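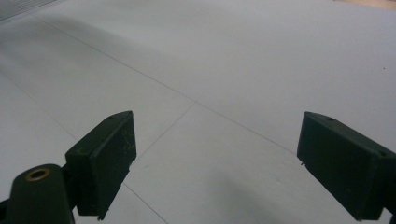
Who reads translated fiction, and who pays for it?
Notes for the speaker, Prelden Library, Thursday, March 26, 2020

Welcome members and guests. Thank Istel for the loan of the hall.

Open with the question of shelving. Until January, Prelden kept translated novels in a bay of their own, apart from general fiction. The bay held roughly 300 titles. Loans were steady but came from a small group of readers. Pause.

Move to the trade. The Kollár list publishes 9 novels a year and pays its translators a flat fee. The Dakier list publishes 18 and offers a share of sales. Do not rank the two - the question is what a public library should ask of either before it buys.
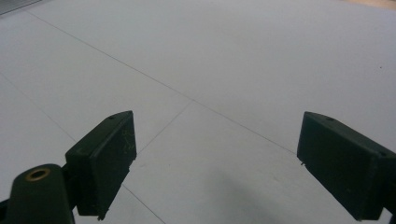

One reader of the draft paper objected that libraries have no business asking about fees at all, and that a borrower wants a good book in clear English, whatever the contract says. Read this objection in full. Allow 2 minutes for replies from the floor.
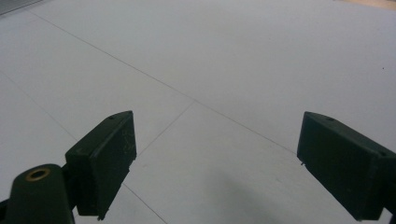

The proposal is to shelve all fiction together by author and to name the translator in the catalogue. Some members fear that the translated books will be lost from view. Refer to the slide: large pale panels, with thin dark lines between them, and still one surface. A catalogue entry can do the work of those lines. Take questions on cost only after the vote on shelving.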